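Pre-Season Facility Inspection – Flurkcombe Field, Soccer Pitch and Spectator Areas
Inspection month: August
Surface: natural grass, full-size pitch
Seating: 535 fixed, south stand only

Status codes: P = pass, R = repair before first home match, M = monitor

1. Playing surface

1.1 Grass height even across both halves – P
1.2 No exposed sprinkler heads inside the touchlines – R
Comment: Two heads on the east side do not retract fully. Dobre units, older pattern. Cap and flag until replaced.
1.3 Goalmouth wear – M
Comment: North goalmouth was reseeded in June. Coverage is thin between the posts and the penalty spot. Keep warmups out of the area.
1.4 Run-off clear of obstructions on all four sides – P 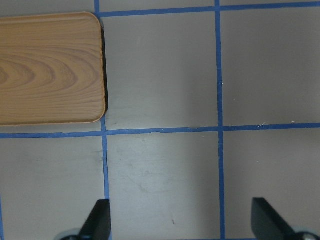

One reader of the draft asked that the run-off be checked again on match day, with benches, ball racks and ad boards in place. Passing it on an empty field proves very little, and last season the boards behind the south goal were set too close to the line.

Accepted. Item 1.4 stays at P for the bare field and is repeated under section 5.

2. Goals and nets

2.1 Goal frames free of cracks, sharp edges and rust-through – P
2.2 Anchors fitted and tight on both match goals – P
2.3 Anchors or counterweights on all portable training goals – R
Comment: One portable goal was found unweighted beside the equipment shed. It was laid face down and tagged. Do not stand it up until the rear bar weights are back on.
2.4 Nets secured with clips, no open hooks – P
2.5 Corner flags at regulation height, blunt tops – M
Comment: Northwest flag leans. The socket is worn. A spare Orik sleeve is on order.

3. Spectator stand

3.1 Seat fixings – R
Comment: All 535 seats were load-tested by hand. Row F has loose bolts at the aisle end. Tighten and mark with paint so that movement shows at the next check.
3.2 Handrails firm at every stair – P
3.3 Step edges marked and visible under lights – M
Comment: Paint is fading on the lower flight.
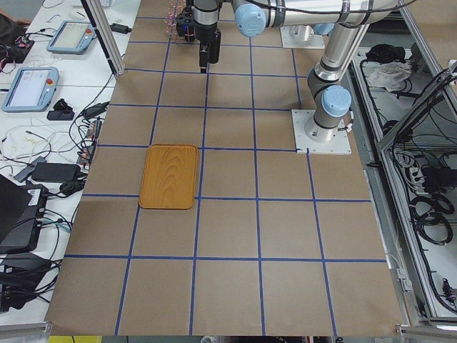
The upper flight was repainted in spring and needs no work this year. Use the same non-slip product on the lower flight and allow a full night to cure before opening the gate.

3.4 Exit gates open outward without a key from inside – P
3.5 Exit signs lit on backup power – P

4. Lighting and electrical

4.1 All floodlights strike and hold for 42 minutes – P
Comment: Test started at 8:15 p.m. No dropouts.
4.2 Mast base covers locked – R
Comment: Mast 3 cover has a missing screw. The cover stays closed but can be pried open by hand.
4.3 Scoreboard supply on its own breaker – P
4.4 Cables across walkways ramped or buried – M
Comment: The press table feed still crosses the path behind the stand. A ramp is acceptable for the opening match – burying it should go in the winter work order. 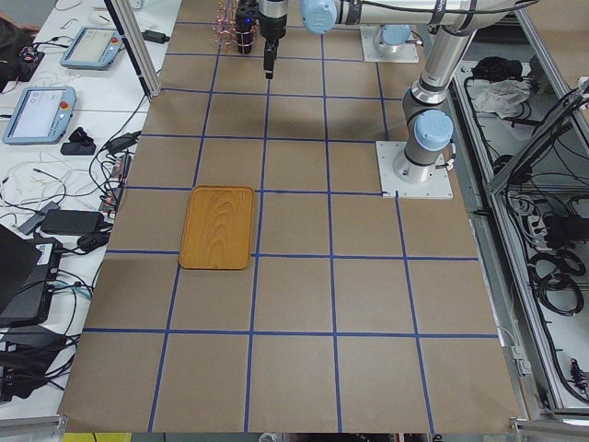
Wood-grain tray on taped work surface

5. Match day repeat checks

5.1 Run-off with benches and boards in place
5.2 Goal anchors, by hand, before warmups
5.3 First aid room unlocked, stretcher and defibrillator present
5.4 Ambulance access from the Grikunance Road gate clear of parked cars
5.5 Lightning plan posted in both locker rooms and the officials' room

Items marked R must be closed in writing before the gates open. Work order 3936 covers 2.3, 3.1 and 4.2. Item 1.2 is filed separately with the irrigation contractor.

Related items
Portable Goal Storage and Tagging
Floodlight Test Record, Flurkcombe Field
Grikunance Road Gate: Match Day Parking
Severe Weather Plan for Outdoor Matches
Locker Room Checklist, Home and Visitor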